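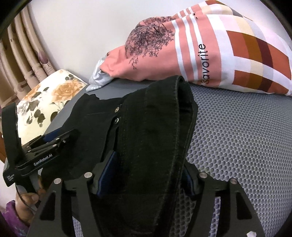

Black jeans, waistband up.

Item 309

30 shares
13 comments

The Grusden procedure for clothing is two pages long and has not been revised since the move to the new depot. Garments are to be laid on a flat surface, checked for contents, checked for damage, folded in thirds and entered on the schedule. Denim is entered by colour. Brand is entered only when it affects value. The tenant's reasons for leaving are not entered anywhere, as there is no column.

The flat was on the second floor above a closed bakery in Evano. The instruction came from Andier, who managed the building, and covered all contents except the fixed joinery and the stove. I had done the kitchen and the hall cupboard on the first day. The second day was allocated to soft goods.

Soft goods are slow. A saucepan has one condition. A jumper has to be turned inside out, and the elbows looked at under a lamp. I had cleared the wardrobe from left to right, shirts before trousers, and reached the black jeans at 309 on the schedule. They had been hanging over the rail without a clip, and there was no crease at the knee.

I set them down beside a pillow and a floral cushion and drew the waistband up so that it stood open. The topstitching was dark and even. There were two rivets on the left side, one above the other. The upper was a silver dome. The lower was slightly darker and had a ring around it.

The procedure is clear about mismatched hardware. It is a repair, and a repair is entered as "R" in the condition column, followed by the location in brackets. I wrote R (waistband, left). Then I checked the pockets, back pair first.

The back pockets were clean. The front left held lint. The front right held a ticket from Nowakowski Alterations, folded into quarters and softened by at least one wash. The printing had mostly gone. What could be read was the shop name, a ticket number, the word "rivet" in ballpoint, and under it "plus coat – hold".

Paper found in clothing goes into a sleeve and is attached to the schedule. I put the ticket in a sleeve. The schedule has a field for associated items, and the field cannot be left blank if a document refers to property off site. I have seen people type a full stop in it to get past the validation. I closed the laptop and went out to find the shop.

Nowakowski was two streets down, between a chemist and a place that cut keys. The woman at the counter took the sleeve without removing the ticket and read it through the plastic. She asked whether I was collecting. I said I was verifying.

"It's been here since last winter," she said. "The jeans went back. The coat didn't."

She brought it from the rear on a wooden hanger. It was a charcoal wool overcoat, mid-length, relined in grey. I asked what work had been ordered. She turned back the left front to show an inside pocket that had been deepened by the width of a hand. The stitching was very good. I asked whether customers often wanted that.

"For a book," she said. "He brought in the book so I could measure it."

I asked which book. She said she had only measured it.

There was a balance owing. Grusden's authority to spend on a contents job is limited to locks, bags and parking. I explained this. She said the coat could stay where it was and hung it on the end of the front rail, where it was in the way of the door.

Back at the flat I reopened the schedule. Books had been entered on the first day as a single line, "books, mixed, four cartons", which is permitted under the threshold value. The cartons were taped and stacked in the hall. I opened the top one, then the next.

The width of a hand is not a unit. I used my own hand, which was the hand I had compared to the pocket. Most of the paperbacks would have fitted. Two atlases and a cookery book would not. In the third carton there was a field guide to shorebirds, hardback, with its jacket missing and the corners of the boards rubbed round. The rubbing was worse on one side. I tried it against the hand and it was correct to within a few millimetres. So was a dictionary.

I retaped the cartons. The line in the schedule still read "books, mixed". It took 10 minutes to amend it to "books, mixed – incl. field guide, worn", because the system treats any change to a closed line as a new line and renumbers what follows. The jeans became 310. I changed the label.

They were still lying as I had left them, with the waistband up and one leg wrinkled out to the side. I pressed the waistband flat, brought the left leg over the right, squared the seams and folded in thirds. The lower rivet ended up on the outside. The procedure does not specify which face should show. I left it.

Under associated items I typed: "One overcoat, charcoal wool, held at Nowakowski Alterations, Evano. Balance owing. Left inside pocket altered." The field accepted it. The report went to Andier that evening, and the reply the next morning asked only for the date on which the flat would be ready for painting.

I gave them the date. On the way to the depot I parked outside the chemist, using the parking allowance, and went in to ask how much the balance was.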